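Quezada Household Words

A word list of names for everyday things in the home, with spelling variants and short usage notes. Maintained by Trinidad Bustos.

Version: 7
Last updated: 21 Jan 2026
Format: CSV, UTF-8, comma separated, header in the first row
Rows: 1,436
License: CC BY 4.0

Overview

The list collects the words people in and near Quezada use for dishes, cloths, bags, boxes, tools and small furniture. It started as a spelling aid for the Promenness newsletter, where the same object kept turning up under different names from one issue to the next. It has since grown into a general reference for anyone who writes labels, lost-and-found notices, moving lists or sale listings.

It is a list of words and how they are used. It has no prices, sizes or makers, and it does not try to settle which word is right.

Files

words.csv: the main list, one row per word and sense
variants.csv: other spellings, each tied to a row in words.csv
rooms.csv: the 14 room and area codes
notes.txt: longer comments that would not fit in a cell
CHANGES.txt: what changed in each version

Columns in words.csv

id: a whole number. Ids are never reused, even when a row is removed.
word: the word or phrase in lower case, singular unless it is only used in the plural (scissors, tongs).
sense: one short line saying what is meant.
room: a code from rooms.csv. Things that move around the house get the code ANY.
group: one of dish, cloth, bag, box, tool, seat, wear, other.
common: yes, no or unsure.
source: S for survey, N for newsletter, P for personal note.
comment: free text, often empty.

A word with two meanings gets two rows. "Tub" is in the list once as a lidded food box and once as a wash tub, and the two rows have different ids.

How the words were collected

The first rows came from back issues of the newsletter. After that a paper survey went out with 400 sheets, each asking the reader to write down what they would call a set of things described in words. Answers were typed in by hand. Obvious slips of the pen were corrected and anything else was kept as written, including spellings that looked wrong but showed up more than once.

Rows from the Gromthorpe survey were added in version 5. Those sheets used an older wording for two of the questions, so answers for "shallow bowl" and "side plate" are hard to compare across the two places. See notes.txt.

Known problems

Kitchen words make up far more of the list than they should. Garage and garden are thin.

The line between cup, tumbler and glass is not handled the same way all through. Early rows go by material and later rows go by shape. A plastic cup without a handle can be found under both "cup" and "tumbler".

"Cloth" is used as a catch-all. If the source gave a narrower word (dishrag, tea towel, duster) it has its own row, but many sheets only said cloth.

The common column was filled in by one person and should be read that way.

Some comments contain commas inside quotes. Older versions of the Flustolen import script split these into extra columns. Use a proper CSV reader.

Using the list

Filter on common = yes if you only want words most readers will know. For label sheets, the word and room columns are enough. Please keep the id when you copy rows into another file so that later fixes can be matched up.

Corrections

Send the id, the old text and the new text to the address in notes.txt. New words are welcome with a sense line and a room code. Changes are gathered up and put out together, and the next version is planned for February.

Pictures
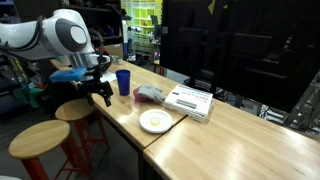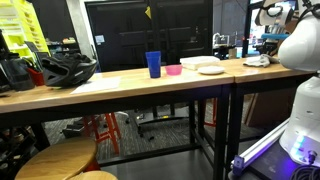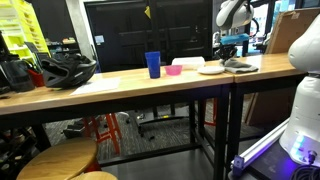
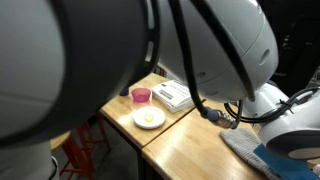

First three pictures: a tall blue plastic cup (rows under "cup" and "tumbler", group dish).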